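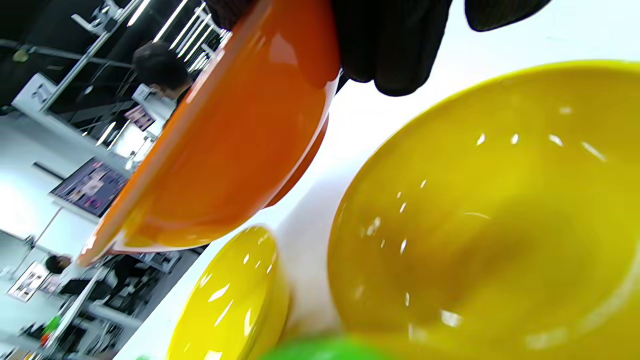

I have been meaning to sort out the bowls since we moved to Brerthorpe, and on Tuesday I finally did it. They had ended up in three different cupboards, mixed in with cake tins and the lid of a casserole I no longer own.

The bright ones were the hardest to find a home for. The big yellow bowl takes up most of a shelf on its own, and the orange one is deep enough that it won't sit neatly inside anything except the big yellow. The smaller yellow one goes inside the orange. I tried it the other way about first and the stack leaned against the cupboard door, so every time I opened it I had to catch something.

I use the big one for bread dough and for salad when people come round. The orange is for pancake batter, mostly, and for crisps at Christmas. The small yellow one gets used every day — porridge, leftover peas, beaten egg, whatever needs a bowl.

Shiny bowls do show every fingermark, and they had picked up a greasy film from living above the hob at Ultelitz. Hot water and washing-up liquid shifted most of it. For the rest I made a paste with bicarbonate of soda, left it on while I had a cup of tea, and wiped it off with a soft cloth. I wouldn't use a scourer. I did that once to a white mixing bowl and it has looked dull ever since.

Carola Lammers lent me 2 shelf risers, the wire sort, and they have made more difference than anything else. Plates go underneath, bowls on top. I will have to give them back at some point, so I am looking for a pair of my own.

The cake tins are still on the worktop. I'll do those next, along with the drawer under the kettle.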